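The long life of a short recipe

Roswitha Ehlers keeps her mother's recipes in a biscuit tin with a dented lid, and when she tips them out on the kitchen table I forget all about the coffee she has just poured me. There are cards, envelopes, the backs of calendar pages, and one glorious plum cake written on a strip of wallpaper. Hardly any of them would make sense to a stranger. "Butter as usual," reads one. "Bake until Papa is home," reads another, and he worked shifts!

I have spent most of this spring looking at other people's recipe collections, and I can't think of a better way to get to know a family. Published cookbooks are lovely things (I own far too many), but they are written for everyone. A handwritten card is written for one person who already knows the oven.

Kwesi Quaye found that out the hard way. When he moved to Plimton he took his aunt's groundnut soup with him, copied out over the phone one Friday night, and for two years it came out thin. The card said one tin of tomatoes. His aunt's tins, he discovered on his next visit, were nearly twice the size of his. He has since written the weight in the margin in red, and beside it the word TIN, underlined twice.

Those margins are my favourite part. Comfort Nartey's copy of her grandmother's ginger biscuits has been corrected by three generations in three colours of ink, and they don't agree. Her grandmother wanted more ginger. Her mother crossed that out. Comfort has put it back, and added a pinch of white pepper – I've made them that way and I'd urge you to do the same. They spread a good deal, so give them room on the tray.

If you have a collection like this at home, May is a fine month to get it out, before the jam pans take over. Copy each card exactly as it stands, odd spellings and all, and put your own notes on a separate sheet. Cook the thing once with the person who knows it, if you still can, and weigh whatever goes in by the handful. Sakda Duangkaew did this with his father's fish cakes and learned that a "spoon" meant the big one that hung by the back door.
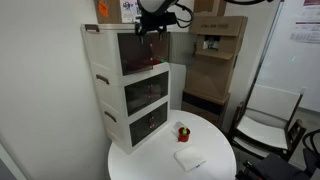 Recipes want to be kept close to where the cooking happens, and I've come round to the view that a splash of gravy does less harm than ten years in the loft. Roswitha's tin lives beside the flour. Kwesi pins his to a corkboard, and Comfort uses a school folder with plastic sleeves. A small plastic cabinet like the cream one with three tiers and dark see-through doors would suit a bigger hoard very well, with one tier for baking, one for suppers and one for all those clippings you swear you'll try. Fuseini Asamoah, who has inherited cards from both sides of his family, sorts his by the cook's name, so that looking for a pancake means first remembering who made it best. It takes him ages, and he usually ends up cooking something else.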